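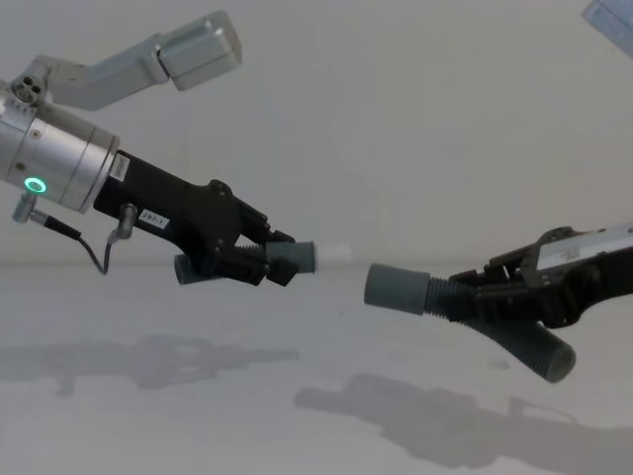 Unit 6: Budgeting a Two-Arm Assembly Cell

Reading for this unit: the Urnislow quote packet, pages 1 to 9. Bring a calculator.

The job. Two arms join lengths of gray corrugated hose. The left gripper holds a piece with a white end tip, the right one holds a Y-shaped piece, and the tip has to go into the cuff facing it. Everything you buy follows from that one motion.

What goes on the equipment list

Arms. Price both together. Ryu quotes the second arm at a lower rate if it is on the same order, but the discount does not cover controllers.

Grippers. List them separately from the arms. The Plollness quote for one gripper with its mounting hardware is $2545. Check whether the cable between wrist and gripper is in the price. Last year two groups left it out.

Spare fingers. Budget one set per gripper. Ribbed hose is hard to hold square, and you will change finger shapes at least once.

Work surface. Plain and matte. A shop bench is fine if it can be bolted down.

Sample parts. Order 40 straight pieces and 40 Y pieces for trials. Cuffs wear with repeated joining, so do not plan on reusing them for the final test.

Lead times

Grippers: 45 days from purchase order.
Arms: 54 days.
Rivero does the installation and will not book a date until both have shipped. Orders for a September start need to be in before the summer break.

Costs students usually miss

Freight and unloading
Guarding and the safety review
Operator training
Programming hours after the installer leaves
Floor space while the old station is still running

Worksheet

Fill in the cost table using the quotes in the packet. Keep one-time costs and yearly costs in separate columns. Add a contingency line and write one sentence on how you chose the amount. If a quote leaves something out, write "not quoted" in the cell and do not enter zero.

Hand in the table and a one-page order schedule before the next lab. Late tables lose one grade step.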